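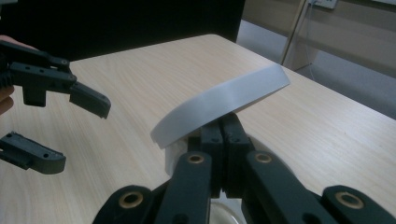 Das könne doch weg, hieß es am Tisch, so ein weißer Plastikbogen, zu dem kein Mensch mehr das Gegenstück kenne, und wer so etwas aufhebe, der hebe am Ende auch die Tüte auf.

Start Meinung Haushalt Kistberg Archiv Kontakt

14. November 2020, Redaktion Kistberg
Zuletzt aktualisiert: am selben Abend

Ja, kann weg. Könnte. Ich bin trotzdem dagegen und schreibe das jetzt schnell auf, bevor der Tisch wieder fürs Abendessen gebraucht wird.

Aufräumen hat gerade einen viel zu guten Ruf. Alle misten aus, seit November erst recht, man ist ja ständig daheim und starrt auf das eigene Zeug. Und ausgemistet wird immer zuerst das Kleine. Bögen, Klammern, Kappen, Ringe, die irgendwo draufgehört haben. Das Große bleibt stehen. Der Schrank, den keiner mag, bleibt stehen! Aber das Teil, ohne das in einem halben Jahr der Deckel wackelt, fliegt in den Sack, weil es gerade so schön handlich daliegt.

Bei mir war es ein Halter von Tadum. Ein Stück gebogenes Plastik, weggeworfen im Schwung, und zwei Wochen später stand ich vor dem Regal und wusste plötzlich wieder genau, wo es hingehört. Ersatzteil Nummer 2502, im Laden in Trorkberg nicht vorrätig, bestellbar nur im Set. Im Set! Mit lauter Sachen, die ich schon hatte. Gekommen ist das Ganze in einer Tüte, die größer war als alles, was drin lag.

Womit ich beim eigentlichen Ärger bin. Verpackung.
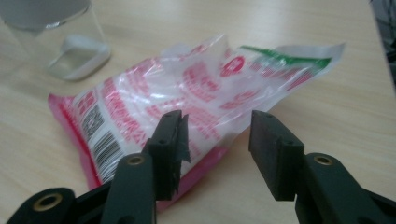
Durchsichtig, rot bedruckt, zerknüllt: Tüte auf dem Tisch

Über Tüten redet beim Ausmisten niemand gern, die zählen nicht als Besitz. Sie liegen halt da. Neben dem Becher, auf dem Stuhl, auf der Fensterbank. Man streicht sie glatt, man knüllt sie, sie gehen wieder auf. Knistern. Und dann der Gedanke: vielleicht brauch ich die noch. Braucht man nicht. Eine aufgerissene Tüte hält nichts mehr zusammen, keine Schrauben, kein Brot, nix. Trotzdem habe ich eine ganze Schublade davon gefunden, ineinandergestopft, gefühlt 1000 Stück.

Also mein Vorschlag, und der ist wirklich nicht kompliziert: Tüten sofort raus, am selben Tag, ohne Nachdenken. Rätselhafte Teile dagegen in eine Dose. Eine Dose pro Haushalt, mehr nicht, meinetwegen die alte von Dankwa, in der mal Kekse waren. Zettel rein, woher das Teil vermutlich stammt. Ist sie voll, wird sortiert, vorher nicht.

Ich höre schon den Einwand, so fange das Horten an. Mag sein. Mir ist eine volle Dose lieber als ein zweites Set aus Trorkberg. Und wer mir erzählt, Ordnung sei ein leerer Tisch, der hat vermutlich noch nie an einem gearbeitet. Auf einem Tisch darf was liegen. Ein Becher, ein Teil, über das man noch nachdenkt. Das ist keine Unordung, da wohnt jemand.

Die Schublade ist übrigens inzwischen leer. Der neue Halter sitzt, bisschen schief. Die übrigen Teile aus dem Set liegen in der Dose, beschriftet, und der Zettel klebt am Deckel, weil ich ihn natürlich erst geschrieben hab, als sie schon zu war.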